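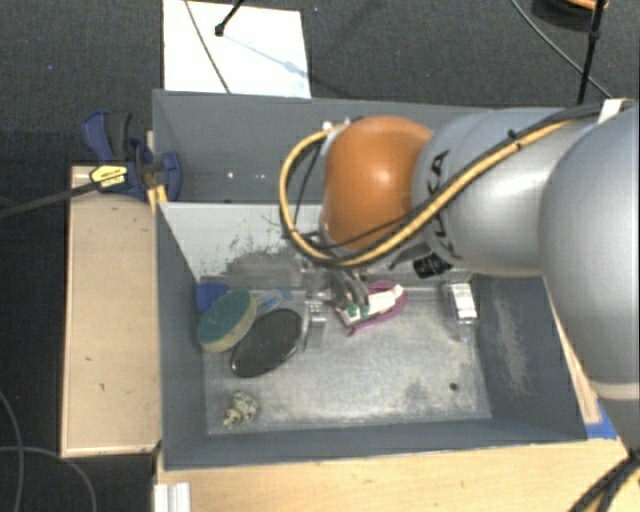
Orange and silver robot arm, gripper down in a metal bin of small objects.

How to get your job terms in writing when all you've got is a verbal agreement

Updated October. Written for people doing shift, agency, cleaning, kitchen and packing work in Skumthorpe and Prellham, but most of it will do for anywhere in England. General info, not legal advice. Written fast between drop-ins so shout if something's unclear.

First thing. A verbal agreement is still an agreement. You said yes, you turned up, they paid you. That's a contract. What you haven't got is anything to wave at them when the hours change or the holiday pay goes missing. So we get it on paper.

What you're owed

If you're an employee or a worker, you should get a written statement of the main terms on or before your first day. Not after a trial period. Part time counts, zero hours counts. Genuinely self-employed people are outside this, but being told you're self-employed doesn't make it so. Look at what happens day to day – who sets the hours, who gives the orders, can you send somebody else in your place.

The main statement should have in it:
your name and the employer's name
start date
job title or a short description of the work
where you work
hours and days, and whether they can vary
pay, how much and how often
holiday and holiday pay
sick pay, other paid leave, any other benefits
probation, if there is one
notice on both sides
how long the job lasts if it's temporary
any training you must do

Pensions and the grievance procedure can come in a second document, a bit later. Agency workers – you should also get a key information document before you sign up. Ask for that as well.

Step 1. Write down what was said

Tonight if you can. Who offered you the job, when, what they said about pay and hours. Use their words. Put a date on it. If someone else was in the room, put their name down too.

Do this even if it was a year ago. Patchy is fine. Don't guess to fill gaps, just leave the gap.

Step 2. Gather the bits

Payslips. Bank statements. Rota photos, texts, WhatsApp messages about shifts, the advert if you can still find it. Screenshot messages now, phones get lost. Email the lot to yourself at a personal address, not the work one. Only your own stuff, mind – don't go copying customer lists or other people's records.

No payslips? You're entitled to those too. Add it to the letter.

Step 3. Check the pay against the hours

Take one normal week. Hours worked, money in. Do they match what you were promised?

Worked example. Told £226 a week before deductions, payslip says £197 before deductions. Gap of £29. Look at the payslip for what was taken off before the gross figure, uniform or breaks are the usual ones. Write the gap down for every week you can. It adds up quicker than people expect.

Make sure your comparing gross with gross. Tax and NI coming off afterwards is a different matter.

Step 4. Ask, politely, in writing

Text or email is OK. Keep it short. Something like:

"Hello, I started work with you on [date] as [job]. I don't seem to have had a written statement of my terms. Please could you send me one by [date]? I'd also like copies of my payslips for [months]. Thanks, [name]"

Give them two weeks. No need to quote the law at this stage, and don't mention the pay gap yet unless it's urgent.

Prefer to ask face to face? Fine, but send a message the same evening saying what was agreed.

Step 5. Read what comes back

Slowly. With a cup of tea. Put it next to your notes from step 1.

Watch for hours lower than you really work, a start date that's been moved, holiday left out, and anything saying you're self-employed. If it's wrong, don't sign. Reply saying which lines are wrong and what they should say. If they push, ask for a day or two to get it looked at.

English not your first language? Bring it in and we'll read it through with you. Same at the Nasrallah centre in Prellham, mornings only.

Step 6. No reply

Send one reminder. Then a grievance letter, which is just a letter with "formal grievance" at the top saying what you asked for, when, and what you want done. Keep a copy.

Still nothing, contact Acas about early conciliation. Free. You normally have to go through them before a tribunal anyway. Time limits are short and easy to miss, so check yours with Acas or an adviser right at teh start, don't wait for the grievance to finish.

In a union? Ring them before any of this.

If you're worried about losing the job

Fair worry. Sacking someone for asking for their legal rights can be unfair dismissal, and in some cases length of service doesn't matter. Still, get advice before step 4 if things are already tense. Two or three of you sending the same letter on the same day can feel safer. If your visa is tied to the job see an immigration adviser first, please.

Getting help

Ututholm advice desk, Skumthorpe – drop in from 10am, last person seen 3pm. The 53 bus stops outside. Bring your notes, payslips and phone, plus a charger if your battery's bad. We've got 600 printed copies of the letter in step 4, take a few for the people on your shift.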